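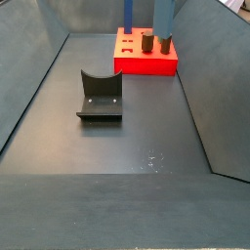 Could it please stay put on the table, one early tester in Ziltcombe asked us, and could the loose parts stop rolling onto the floor? The same tester added that the fitting itself was the fun part and that chasing pegs under a radiator was not.

We took that note home and pinned it up. It shaped a good deal of what Björklund is announcing today.

FOR IMMEDIATE RELEASE

Björklund Introduces Hinum, a Tabletop Fitting Set With Its Own Work Tray

DALTBY, 5/8/24 – Björklund, the Daltby maker of practice materials for hand skills, is delighted to introduce Hinum, a small set for anyone learning to put parts together neatly. Hinum is made for school workshops, evening classes, repair groups and kitchen tables, and it will start shipping in September.

The heart of the set is a bright red rectangular block with a flat top and shaped recesses cut into it. Short black pegs stand on the block, and a separate black L-shaped bracket goes with it, with a dip like a saddle along the top of its upright plate. Everything lives in a shallow tray in dark slate gray, with sloped walls to the left and right of a smooth, flat floor.

We are really pleased with that tray! Our first version of the set came without one, and people worked on whatever they had: desks, workbenches, the lid of a piano in one case. Parts wandered. With the tray, a dropped peg stays within reach, and the red block is easy to find against the gray even when the bench around it is a mess.

The colors took longer to settle than the shapes did. We tried a black block first, then a pale one, and people kept losing track of the pegs on the black and kept getting fingerprints on the pale. Red won by a mile. Our class leaders in Ziltcombe also liked being able to say "the red one" across a noisy room and have everybody look at the right thing.

Hinum went through 105 practice sessions in Daltby and Ziltcombe before we settled on the final design. Some sessions were with beginners, some with people who have been fitting parts together for a living for a long time. We expected the second group to be done in a minute and politely hand it back. Instead they started setting each other tasks, such as placing the pegs left-handed, or setting the bracket down in the tray and picking it up again by the upright plate without letting it tip.

That is more or less how we hope it will be used. There is a printed card of suggested tasks in the box, with three levels, but no score sheet and no timer. The first level is just getting to know the parts: turn the bracket over, feel where the curve starts, find out how a peg likes to be held. The second asks for careful placing. The third is done with your eyes closed, and it gets a laugh out of every group we have tried it on.

Several testers asked for things we have not been able to include this time. A carrying lid was the most popular request, and we are working on it. Another was a second bracket in a different shape, and there are two drawings for that on our bench right now, both promising and both a little too fussy to make. We would rather get it right, so Hinum will go out with the one bracket for now.

Schools and community workshops can borrow a set before they buy. Loans run for two weeks, and Björklund covers the postage in both directions. Spare pegs will be sold separately from the first day. We know perfectly well that pegs go missing, tray or no tray.

The set will also be out on the tables at our open workshop in Daltby in September, where visitors are welcome to sit down and try it for as long as they like. Please bring reading glasses if you use them. Children are welcome with an adult.

About Björklund

Björklund designs and makes practice materials for hand skills in a small workshop in Daltby. Its sets are used in classrooms, adult education and home workshops, and all new products are tried out with local groups before release.

Press and loan requests

Please write to the Björklund press desk in Daltby. Tell us whether you need a set for review or for a class, and include a mailing address. Printed task cards can be sent ahead on request.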